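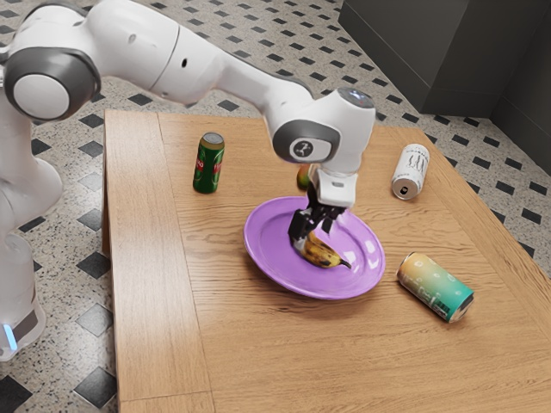
19/09/2021

Read the whole Inex proposal again this morning with the radio off, all 41 pages of it, and I am no nearer to wanting the thing. The word "intelligent" is on nearly every page. The word "wrong" is on one, in a footnote, next to "in rare cases".

What they want to sell us is called Hasta. It looks at what Grewal has sold in the past and tells you what to order next. I have been doing that for the branches for years with a spreadsheet and a telephone, so I'm hardly a neutral party, and Arik made sure to say so in front of everyone. Fair enough. But he has also been to two of their breakfasts and come home with a bag, so I don't think he is either.

Their big claim is that the trial cut our over-ordering by a quarter. I asked for the raw numbers and to their credit they sent them, eventually, in a file with the dates in American order. The trial covered 2,947 product lines. Good. Then you find they dropped 228 of them before working out the result, for "irregular demand". I went through the list last night. Garden heaters, de-icer, fans, paddling pools, the cheap tents. In other words everything that has ever kept me awake. Any fool can forecast masking tape. I could do masking tape for the next ten years on the back of an envelope and be out by a box or two.

Also they are comparing it with last spring. Last spring! Half the branches were shut and the other half had queues round the car park for paint. If I had come back from a fortnight's holiday and ordered by throwing darts I'd have beaten last spring.

I wrote all this to Stamatia Chatzigeorgiou, who is the only one of their people who answers a question with an answer. She said the lines were left out because the model "hadn't got enough history to be confident". I wrote back asking what it does when it isn't confident and somebody has left it switched on. Does it say so? Does it leave the box blank? No, it gives a number, same size, same font as the others. She said they were looking into showing a range. I believe her that they are looking into it.

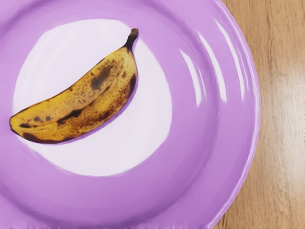 Banana on a lilac plate.

Later. Went for a walk by the canal to stop myself writing another email, and wrote most of it in my head anyway.

I should try to be fair, so. It did spot that two branches were ordering the same brackets under different codes, and I had missed that. It is quick. The new starters like it more than they like my spreadsheet, which has columns in it that only I understand (and column R, which I don't). If I went under a bus they would be in a mess, and that is a real argument, though I wish Arik wouldn't keep making it with such a cheerful face.

But "quick" and "tidier than her spreadsheet" isn't what the proposal says. The proposal says it learns. I asked in the last call what it had learned since June and there was a long gap, and then the young man with the headset said the model was retrained in September. By whom? By them, by hand, and we pay for it. So it learns in the way my car learns to have new tyres.

And I can't find anyone who will tell me who carries the can. If I order too many fans I get a talking-to and a corridor full of fans. If Hasta orders too many fans, as far as I can see I still get the talking-to, because page 30-something says all suggestions are to be "reviewed by a competent user". So I'm to check every line it gives me. Then where is the time saved? Arik says I'd only need to check the odd ones. Which are the odd ones? The ones it took out of the trial.

What I'm going to ask for: run it again with everything left in, heaters and tents and all, against 2019 instead of last year, and let me do my own figures beside it with neither side looking. Then open both at the same time. Stamatia thinks they'd agree to it. Arik said it sounded like a duel. If it beats me I'll say so in the meeting and hand over the spreadsheet, column R included.

Meeting moved to 4 o'clock so that their sales director can dial in. He wasn't coming before I asked about the 228.

Must ring the Leeds branch about the de-icer before they run down to nothing again. Soup for tea, bed early.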